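Wrist-only placement checks: first results

The Protham handling project spent July testing whether a policy can keep its bearings from a wrist camera alone. The table is divided by blue tape, and the network, Blomqvist, is given no joint readings during the search phase. It has to decide from the tape and whatever else is in view which square it is over, and whether that square holds a part.

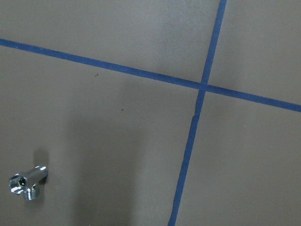 Wrist view with a chrome pipe fitting near the lower-left corner, away from the tape crossing.

We trained on 400 labelled wrist views and held back 300 for testing. Polished parts were the main worry, as their highlights change with the arm's pose. In practice most of the errors came from squares with no part in them, where soft shading on the surface was scored as a weak detection.

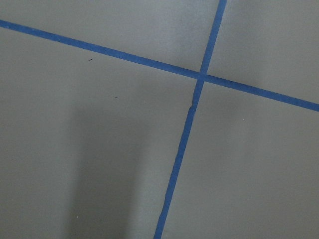

Raising the threshold removes most of these but costs us small parts close to the tape. Two changes are being tried instead - a shading term in the loss, and a second look from a slightly different height before the arm commits.
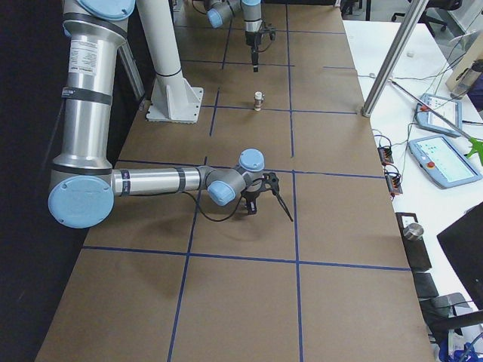
Gedosico Robotics Group, Manipulation Team

Both arms will run the same weights in the next round. The Brollar logging tool now stores the score for each square with every view, so a false detection can be traced without repeating the run.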